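四月 工作台记录（双臂台，Osier 间）
记录：Pilar Salinas

上午把 Godoy 那版操作规程重新过了一遍，准备并进我们自己的 Sernovness 流程。原文 19 条，有几条是给带围栏的大单元写的，放到桌面双臂台上不好执行，先按我们的情况改。

1. 进入工作区前先停程序，再按急停，两步都要做。只按暂停不算停机，上个月有两次是这么伸手进去的，已经口头提醒过。
2. 示教和回放时台边只留一人操作，另一人看急停，中间不换手。换人要先停。
3. 线缆检查写进开班表：腕部线圈、肘部外侧那一圈、基座出线口。手动慢速走一遍全行程，看线有没有被带紧。
4. 导轨螺栓每 90 小时复紧一次，做完在表上签字。
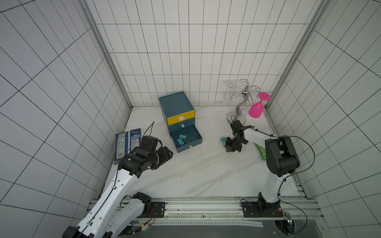 第 5 条争得比较久，是物品摆放。Brirkel 那边的做法是每件东西贴定位标记，我觉得太死，数据里位置变化不够。暂定：大件（抽屉柜、杯架）按标记放，小件允许在划定范围内随意放，但不得压在导轨或基座附近。软包装和纸盒也算小件。

第 6 条，抽屉。凡是任务里有抽屉的，开始前要在记录里写明初始状态：哪一层开、开到什么程度、里面放了什么。以前只写“抽屉打开”，回头对 1049 号记录时对不上，花了半个下午。

第 7 条，两臂交叉。左右臂各有默认区域，越过中线的动作要在脚本里单独声明，另一臂先退到安全姿态。目前这条靠人看，软件限位还没配。

第 8 条，夹持中断。夹爪里有东西时如果要停，不许直接断电，先降到贴近地面再松开，然后才断。夹子这类小金属件掉进导轨下面很难找，下方的电路板也怕短路。

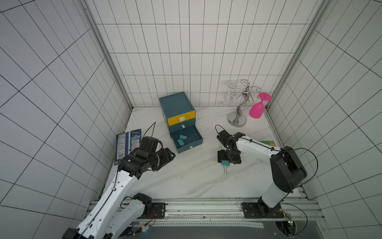 图2 右臂夹爪夹着青绿色长尾夹，抽屉柜底层处于打开状态。

杯架的处理还没定。粉色那只杯子是塑料的，倒挂着问题不大；我的意见是易碎件一律不上台，确实需要时单独申请，并把末端速度降下来。降到多少没有依据，不想随便填一个数，等测过再写。

另外，急停测试原来是每周一次，建议改成每次开班都做，花不了多少时间。测试要在运动状态下按，静止时按下去看不出制动情况。

待办：
- 第 7 条的软件限位，先做左臂
- 开班表重新排版，线缆检查单独成栏
- 问 Godoy 第 12 条里的“授权人员”怎么界定，我们这边实习生算不算
- 旧版规程从台边撤下来，免得两份混用

下午四点后台子空出来，可以先试第 8 条的流程。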